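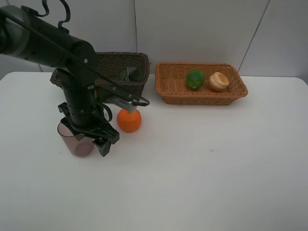
Page last changed: Sunday, 4 p.m.

Two Baskets: progress report to the Greststead Fund
Written by Mei-kuen Cheng, for the home skills team at Boment

Dear friends at Greststead,

I promised you a short report this time, and I can already tell I am going to break that promise, so please make yourself a cup of tea first. There is a lot to tell, most of it good, and I would like you to have the parts that went less well in the same envelope.

You will remember that your grant pays for the tidying sessions we run for people who have moved into a place of their own for the first time, or for the first time in many years, and who find that small things pile up on every flat surface. We had asked for enough to run the sessions through April, and we are on course to do that. So far 93 people have come to at least one. A good many have come back for a second, which we had hoped for but hadn't dared put in the application.

The sessions

Each session lasts 90 minutes. In the first plan it was a full two hours, but by the end of the second hour people were tired and talking about their buses, and the last part was never as useful as the first. Cutting it down has also given us time to sit and chat afterward, and I've come to think of that chat as part of the work.

We start at the white table with the two wicker baskets at the back, the dark brown one and the lighter tan one beside it, and a handful of everyday things in front of them. The task sounds almost too simple when I write it down. You pick up one thing, you say where it lives at home, and you put it in the basket that stands for that room. Then you take the next one. The dark basket is for the kitchen and the light one is for the bathroom, and we keep it that way every week so that people who come back don't have to learn it again.

I was worried at first that grown men and women would find this childish. A few did say so, and one gentleman told me quite kindly that he had known where to put a piece of fruit since before I was born! But he also stayed to the end, and he was the one who got everybody talking about the plastic cup. Does a cup live in the kitchen, or does it live by the bathroom sink with the toothbrush in it? Half the room said one and half said the other, and they were all right. We spent a good part of that session on the cup and I don't regret a minute of it, as it led straight into what people have at home that lives in two places, or in no place at all.

What we changed on the table

In the application we listed a larger set of objects, with cutlery and tins and a good deal of stationery. We have put most of that away. Too many things on the table made people hurry, and the ones who most needed to go slowly were the first to give up. Ching-wen Chu, who plans the sessions with me, suggested going right down to a small row and leaving plenty of white table between the things, and it has made a great difference to the mood.
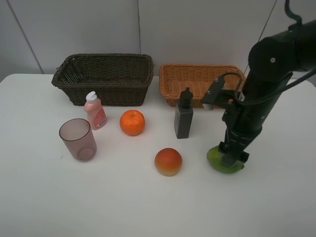 The pink squeeze bottle has turned out to be our best teacher. With its white flip-top cap it could be a shampoo or it could be something for the dishes, and people have to stop and turn it around and look for a label before they decide. Ching-wen likes to ask, "And what if you put it in the wrong place?" and that has brought out some very funny stories, and one or two that were not so funny, about what ends up under the sink next to what. The dark gray bottle with the narrow black top does the same job for anybody who has already met the pink one.

The round orange fruit and the red and yellow peach are there for the other reason, to be easy. People need a few easy ones. I used to put the fruit out last, as a sort of treat, and Ching-wen moved it to the start, and she was right, so there it stays.

The baskets themselves have held up well. We bought them to match in shape, more or less, but the light one is shallower, and I had thought of swapping it for a deeper one. Then several people told us they prefer it – you can see everything in it without digging – and a couple of them went out and bought low baskets for their own bathrooms. So I have dropped that from the shopping list and the money is still in the materials line.

Visits at home

This is the part where we are behind. We planned to follow up with everyone who wanted a visit, and so far we have managed about half of those. Part of the trouble is distance, as the families out at Pirnitz are a long drive away, and part of it is that a visit can't be rushed any more than a session can. Mrs. Kong at the Pirnitz reading room has offered us a corner of her building, with a table, so that people there can come to us in the middle of the day. We would like to try four sessions in Pirnitz before the grant runs out, and to pay for the travel from the money saved on baskets. If you are unhappy with that please tell me soon and I will think again.

On the visits we did make, the thing I noticed most was how many people had set up two baskets of their own. They weren't always wicker, and they weren't always for the kitchen and the bathroom. One woman has hers by the front door, for what is coming in and what is going out, and she was so proud of it that we had to see it before we were allowed to take off our coats.

Money

We have spent what we said we would on room hire and printing, and less than we said on materials. Travel is over, for the reasons given. Ching-wen has the full sheet and will send it separately, with the receipts in order.

Please do come and see a session if you are ever nearby. We would find you a chair, and you would almost certainly be asked what you think about the cup.

With warm thanks,
Mei-kuen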